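Zoron Group, fortnightly methods meeting
Minutes, December

Present: Sylvain Pichon (chair), the Dererus and Benier teams, Pons by phone
Minutes taken by the Benier team

1. Previous minutes
Accepted. The wording on calibration was fixed: "per session", not "per day".

2. Demonstration collection with the hand-held gripper
Sylvain went through the breakfast table set and was delighted with it. We now have 222 usable demonstrations, collected by 3 operators, none of whom had held the gripper before this round! Each operator got 15 minutes of practice and then went straight into recording.

The big news is the marker check. Finger width is now read from the two fiducial markers on every take before the operator moves on, so a bad take gets redone on the spot and we don't find out a week later. Pons asked whether this slows people down. It does a little at the start of a session, and then they stop noticing. 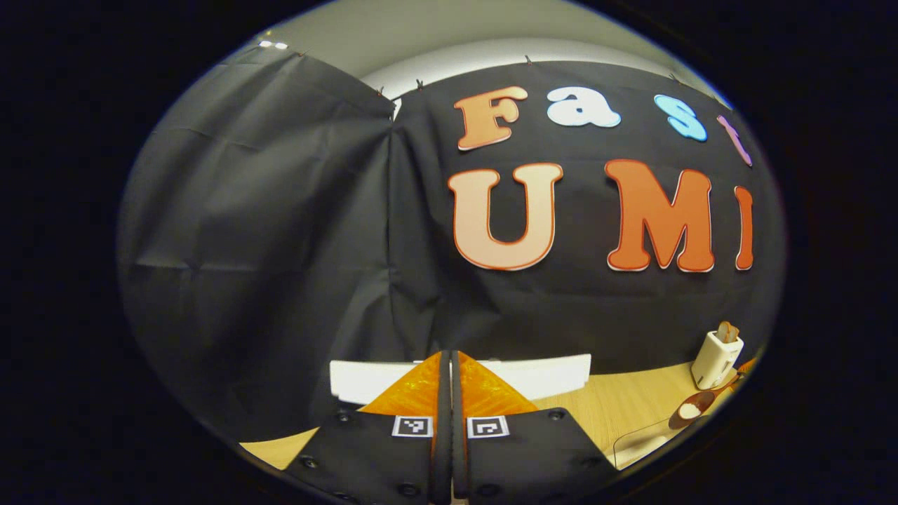
Dererus reported on the policy trained from the first part of the set. Over 30 trials it did noticeably better than the baseline on approach, and the grasps were much calmer (a lovely thing to watch, and there was some cheering in the lab). Placement is still the weak spot. Sylvain would like the failures sorted by cause before anyone touches the network, and everyone agreed.

3. Changing the background
Benier proposed a second round with a different backdrop colour to see how much the policy leans on it. Strong support all round. Pons cautioned against changing the lighting at the same time.

4. Actions
Dererus: sort placement failures, circulate clips.
Benier: draft the backdrop protocol.
Pons: send comments on the marker check write-up.
Sylvain: book the lab for the second round.

Meeting closed at 3:40 p.m.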